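September 3, 2021

Morning
Teal bowl upside down on the little mesh stand, cloth still in a heap by the yellow ball. Wiped the table. Coffee, second one.

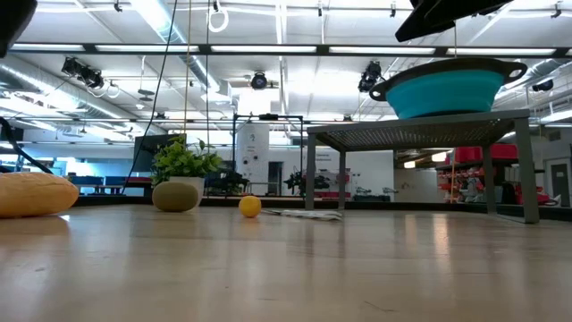
Before lunch
Knife out on the table, patterned handle, want one for home. Plant needs a new spot —

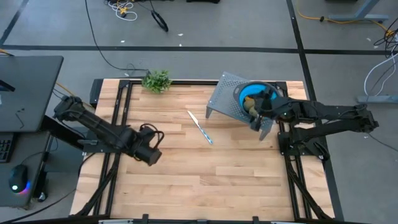 and ring Trirken re the 14 hooks, they never called bak. 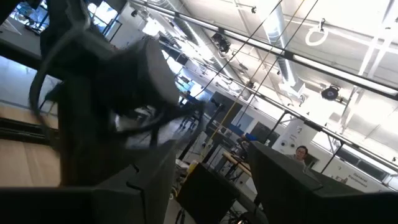 Arvo
Lights on all day again. Swept up.

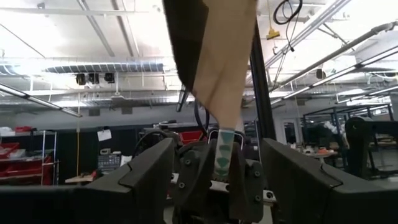 Tired, sore feet. Still like the tan stuff with the dark border, creases and all. Teh rest tomorow.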